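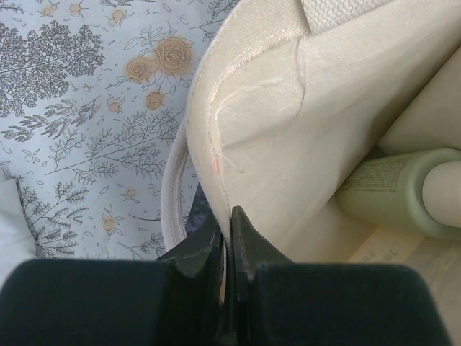
Do the robots mean fewer people on the packing floor?

Fewer people packing, the same number of people employed, at least so far. We were 11 on my shift in April and we're 11 now.

OK so that's the question I get from my sister, my landlord, everyone. Writing this on my break so excuse the typing.

What did change is what we do all day. Used to be I packed gift totes at Drumham start to finish. Open the bag, bottle in, card in, fold the handles, next. Now the arm does the bag part. Canvas is hard for it. Anything floppy is. It pinches the rim between two fingers and if it gets a good bite, great. If it doesn't, the light goes on and one of us walks over.

So I walk over. A lot. My wrists feel better than they have in years, my feet are killing me. Shona Guthrie says the same and she was the fastest packer we had. She liked being fastest. There's no fastest any more, the line has one speed. I think she minds that more than she lets on.

Ekow got trained up on the Tetus software and got a raise for it. Good for him. They only offered 2 spots and it wasn't real clear how you got picked, which caused some bad feeling. Still does. I would of put my name in if I'd seen the sheet.

Other stuff. Breaks are staggered now so I never eat with Yolandi. It's quieter, less talking across the tables. Quality checks take longer, loose threads mostly, those were ours to snip while we packed and now they get caught at the end or they don't. Best day so far was 412 totes out the door, and management bought donuts from D'Amico. Nice donuts. We would have liked to know if the rate is going up becuase of it. Asked. Still waiting.

Nima on nights wants a meeting with whoever runs it at Zarenbridge, where they've had the arms longer. I said I'd go. Want to hear what their second year looked like.

Break's over, more later.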